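Oswood's kitchen robot sidelined after a gripper fault

The little robot arm that had been learning to clear and sort mugs at the Oswood workshop on the Mohamedi road has been switched off for now, after its gripper closed when it should have stayed open and snapped the handle off a visitor's teacup. No one was hurt, I'm glad to say, though the visitor, Socorro Ospina, had taken her hand away from that same cup only a moment before, and she admits she needed to sit down for a bit afterward.

It happened during an open afternoon on 17th February, when 15 people had come by to see what the Oswood team has been up to since October. The arm had been picking up mugs and setting them down again very nicely (there was even a little applause), and then it stopped over the table for 9 seconds with its fingers apart. Everybody took that to mean it had finished. Ms. Ospina reached over to move her cup out of its way, and just as she let go, the gripper dropped and squeezed shut.

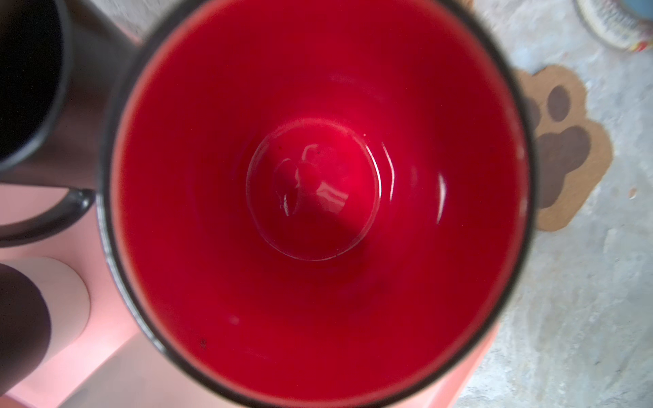
Neema Muriithi, who looks after the arm's software, has spent a good many evenings with the logs since then, and she thinks she has found the trouble. The small camera at the wrist feeds a program called Rudine, which works out where the rim of a mug is and tells the fingers how far to come down. Shiny glazes throw back a lot of light, and Rudine can lose the rim among the highlights. It is meant to give up and back away when that happens. This time it kept looking, and when it finally settled on an answer it went straight ahead on the old instruction without checking whether anything had moved.

"It was a pause that looked like a stop, and that's the part I don't like," she told me over the phone. "A person standing there has no way to tell the difference."

Her colleague Felista Kaijage has gone back through 54 earlier runs and found the same kind of pause in two of them, both with no one near the table. She says she wishes they had been looked at more closely at the time.

The arm will stay off until it has a warning light that shows when it is still working, along with a lower limit on how hard the fingers can squeeze. Visitors will be asked to stand behind a taped line when the open afternoons start up again. Ms. Ospina has been promised a new teacup and says she would be happy to come back, line or no line.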